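Section 4. First Use and Care of the Grullach Burr Coffee Grinder

Read this section in full before connecting the grinder to a power outlet. Keep it with the rest of the guide for later reference.

4.1 Before You Begin

1. Remove the grinder, the bean hopper, the grounds bin and the cleaning brush from the carton. Peel the protective film from the hopper lid.

2. Wash the hopper and the grounds bin by hand in warm, soapy water. Rinse and dry them completely.

CAUTION: Do not immerse the motor base. Do not place any part of the grinder in a dishwasher.

3. Set the base on a level counter, away from the stove and the sink. The power cord must not hang over the edge.
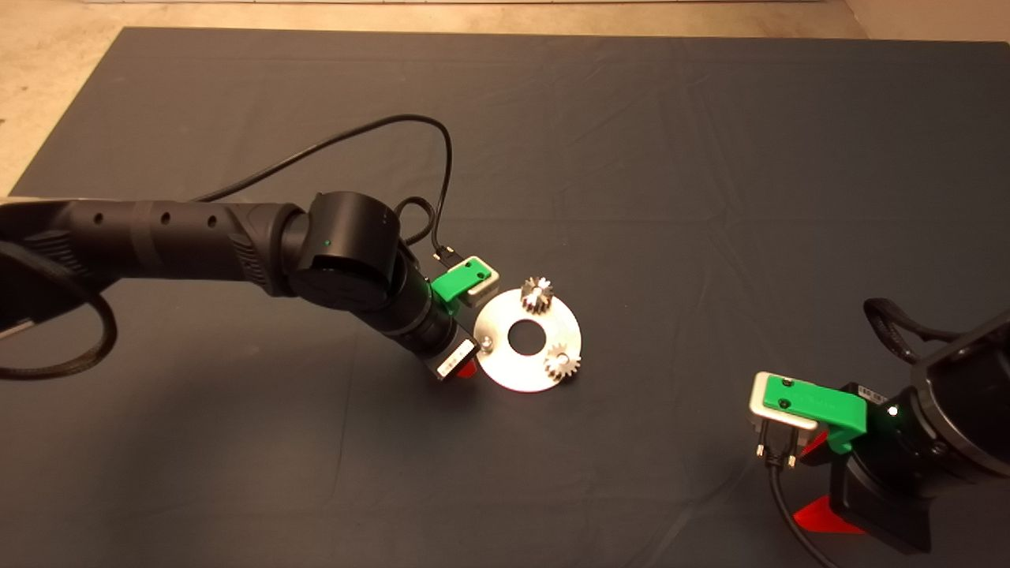 4. Seat the grounds bin in its slot and push until it clicks. The grinder will not start if the bin is missing or only partly inserted.

5. Place the hopper on the base with the arrow facing forward, then turn it clockwise until it stops.

4.2 Setting the Grind

The adjustment collar has 31 positions. Low numbers give a fine grind and high numbers give a coarse grind. Always change the setting while the motor is running and the hopper is empty.

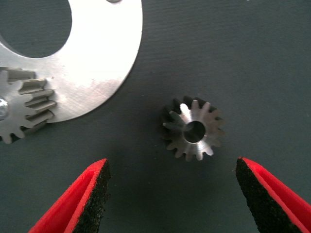 For a first batch, choose a position near the middle of the collar and brew one cup. If the coffee tastes bitter, move two positions coarser. If it tastes thin or sour, move two positions finer. Write down the setting you prefer for each kind of bean.

6. Fill the hopper with whole roasted beans. The hopper holds 300 grams. Do not use flavored or oily beans, which leave a film on the burrs.

7. Turn the timer dial to the desired time and press START. The longest single cycle is 38 seconds.

NOTE: Discard the grounds from the first cycle.

4.3 Weekly Cleaning

8. Unplug the grinder. Empty the hopper and turn it counterclockwise to remove it.

9. Lift out the upper burr by its handle.

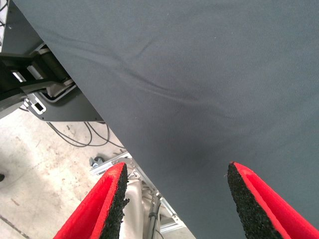
Brush both burrs and the chute until no loose grounds remain. Do not use water on the burrs. Return the upper burr to its seat with the two red marks lined up, and refit the hopper.

WARNING: Burr edges are sharp. Keep fingers out of the chute at all times.

4.4 Replacement Parts

Burr sets and hopper lids may be ordered from the Beltico service desk in Lokthorpe. Quote part number 2358 for the burr set.

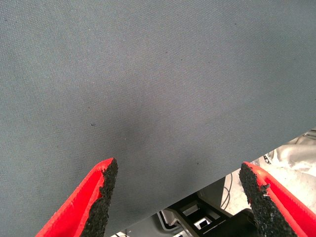

Gray twill cloth.

Questions about parts orders should be addressed to Amparo Benítez, Customer Service.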